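Notebook, kitchen sim — August, entry 17

Gripper comparison on the fridge door task, continued. Picks up from entry 16, where the controller gains were frozen.

09:10

Pulled the current Findby scene build and reran the smoke check before touching anything. Passed on the second launch. The first launch hung loading the textures for the fridge, same as last time. Killing the process and starting over is still the fastest fix. Ticket is open on the Findby side and has been for a while.

Config for today:

Arm controller: Tan, joint impedance mode, gains as frozen in entry 16
Grippers: parallel pads (Gorkorgate model) against the Fodley underactuated model
Task: approach the closed fridge, grasp the handle, open past the point where the base can drive in, release
Seeds: 8 per gripper per condition
Conditions: 4 (nominal, handle friction halved, base offset left, base offset right)
Control step unchanged, physics substeps unchanged

The wrist mount is the same for both models, so the arm kinematics don't change, but the tool center point does. I had the Fodley TCP wrong in the first config I wrote this morning. It was copied over from the pad model and sat too far back toward the palm. Corrected before any of the runs below. Anyone who branched from the config before 09:30 should pull again.

09:50

Parallel pads, nominal. All 8 seeds grasp. 7 open the door past threshold. The miss is seed 5: pads close on the handle, door starts to swing, then the grip rolls on the handle as the arc tightens and one pad comes off. Same thing as in entry 14, in nearly the same part of the arc.

What happens, as far as I can read it from the contact log: the handle is vertical and the pads hold it with two opposed faces. As the door swings, the handle turns relative to the hand. If the wrist keeps up, the pads stay flat. If the wrist lags, the contact goes to the pad edges and the normal force drops on one side. The Tan controller lets the wrist lag because the rotational stiffness is set low, which we did on purpose in entry 12 to stop the door hinge from ringing. So the two fixes fight each other.

10:25

Parallel pads, halved friction. 5 of 8. All three misses are slips in the second half of the swing. Raising the closing force gets one of them back (seed 2) but the other two slip anyway. I did not log the raised-force runs in the table, they are in the scratch folder.

Parallel pads, base offset left. 8 of 8. Better than nominal, which I did not expect. With the base further left the arm has more elbow room through the swing and the wrist never gets near its limit. Worth remembering when we pick the standoff pose.

Parallel pads, base offset right. 4 of 8. Door sweeps toward the body and the planner stops the motion for clearance in all four of the misses. These are planner stops and have nothing to do with the gripper. Marked separately in the sheet so they don't get counted as grasp failures.

11:15

Fodley model, nominal. 8 of 8 grasp, 8 of 8 open. The fingers wrap the handle and let it rotate inside the hand, so wrist lag does not matter nearly as much. Contact log is noisy, though. Finger contacts flicker on and off at step rate for most of the swing, and the solver took visibly longer per step. Episode 517 in the log is the cleanest one to look at if anyone wants to see the flicker plotted.

Fodley, halved friction. 8 of 8. No surprise given how it holds.

Fodley, base offset left. 7 of 8. The miss is a release failure. Door is open, fingers command open, and the distal link of one finger stays hooked behind the handle. The arm backs off and drags the door partly closed again. Counts as a fail under our definition because the door ends inside the threshold.

Fodley, base offset right. 4 of 8. Same planner stops, same seeds. Good, that confirms the split.

11:50

Totals over the four conditions, planner stops included:

Parallel pads: 24 of 32
Fodley: 27 of 32

Without the planner stops the denominators go to 28 on both sides. The gap is three episodes either way. I would not hang a decision on that. The failure types are more useful than the counts: pads lose the handle during the swing, Fodley loses it at release.

12:40

Looked at the release problem. Two options.

(a) Longer dwell between finger open and arm retreat. Tried this on the failing seed with the dwell doubled. Still hooked. The finger is fully open by its own joint reading, so waiting doesn't help. The link geometry simply leaves the tip behind the bar at that wrist angle.

(b) Short push toward the door before retreat, then back off along the hand axis. Worked on the failing seed. Ran the other seven in the same condition to see if it breaks anything, and all seven still pass. Not yet tried under the other conditions. The push adds time to every episode and needs the hand axis to be known well at that moment, which in sim it is. On hardware I am less sure.

Option (b) goes in behind a flag, default off, until the other conditions are run.

13:30

Wrist lag on the pads. Tried scheduling rotational stiffness on door angle: low at the start of the swing where the hinge rings, ramping up through the middle. Three ramp shapes tried by hand, linear, late step, early step. The late step rang. Early step rang worse. Linear was quiet and recovered seed 5 in nominal and one of the three halved-friction misses. So linear, and it is now in the branch as a table so it can be edited without a rebuild.

Note that this uses the true door angle from the simulator. On the real arm we would have to estimate it from the hand pose and the hinge location. Error in hinge location goes straight into the estimate. Should perturb the angle with a bias and see how much it tolerates before anyone gets excited.

14:20

Camera views. Moved the head camera for the afternoon replays to look forward over the body instead of down at the hands. The downward view is better for pad contact but loses the door edge as soon as it swings. The forward view keeps most of the door and gives the room for reference, at the cost of the right hand, which drops low behind the body shell with the door open. For the handle policy that is a real problem. For checking clearance between the door and the body it is the better view by a good margin.

Tried a compromise pitch halfway between the two. It has the drawbacks of both. Dropped.

The window shadows on the floor are strong in this lighting preset. The segmentation model we use for floor masking splits the planks along the stripes and reports the dark bands as separate regions. Switched to the flat preset for the mask test and it behaved. Keeping the window preset for the visual replays, since real kitchens have windows and we will have to deal with it at some point. Added to the list for perception.

15:05

Rendering cost, for the record. Head camera alone is fine. Head plus both wrist cameras drops below real time with the Fodley hand loaded, not with the pads. I think this is contact solving and not rendering, because turning the wrist cameras off only gets part of it back. Did not profile properly. Someone with the profiler set up should take an hour on it.

Collision geometry on the Fodley fingers is the full visual mesh. Replacing it with capsules would probably fix both the step time and the flicker. It may also change the hooking behavior at release, so the release tests have to be repeated afterward — do not compare across that change.

15:40

Small things found along the way:

The gripper width reported by the Tan interface for the pads is half-width in one message and full width in another. Bit me in the grasp check. Worked around with a factor in our wrapper, comment in the code.

Door threshold in the Findby task file is in degrees, the door joint reads in radians. The conversion was already in our evaluator but missing in the replay script, so replays were marking everything as failed. Fixed.

Handle friction is set on the handle geometry only. The inner face of the door uses the default. Doesn't matter for this task but will if we ever push the door from inside.

Left arm is parked raised in all of the runs above. With the pads it stays clear. I have not checked the parked pose against the Fodley hand, which is longer.

16:30

Decision for now: stay on the parallel pads for the next block, with linear stiffness scheduling on. Simpler contact, faster stepping, and the failure mode is one we have a handle on. Fodley goes back in once the capsule geometry is done.

To do:

Rerun pads, all conditions, scheduling on, same seeds
Bias test on door angle
Capsule collision for Fodley fingers, then repeat release tests
Option (b) under remaining conditions
Planner clearance for base offset right, or drop that standoff from the set
Check left arm park pose with the longer hand
Profile step time

Replay still from the head camera goes in below. Logs and config are in the usual folder under this entry number.
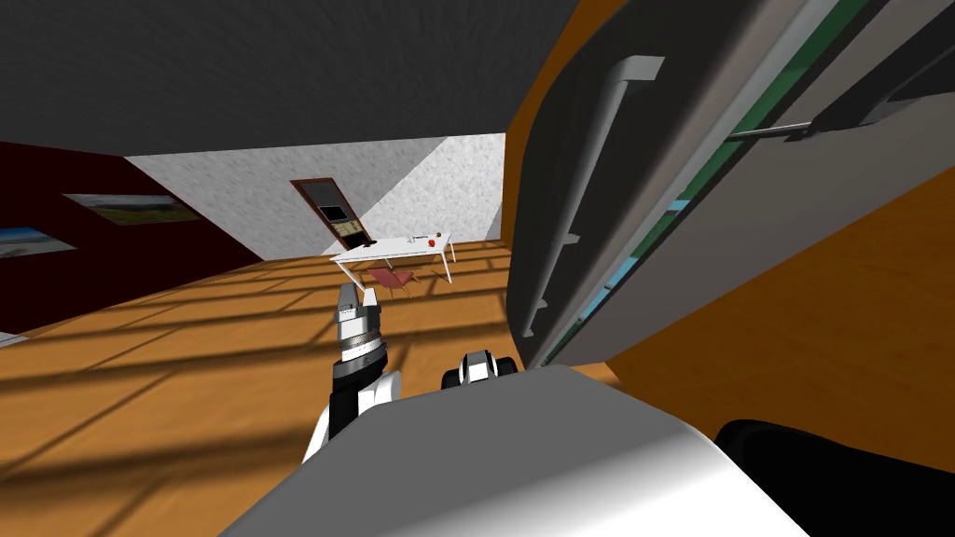

Head camera, forward view, fridge door open. Left gripper up with the pads slightly apart, right gripper mostly behind the body shell.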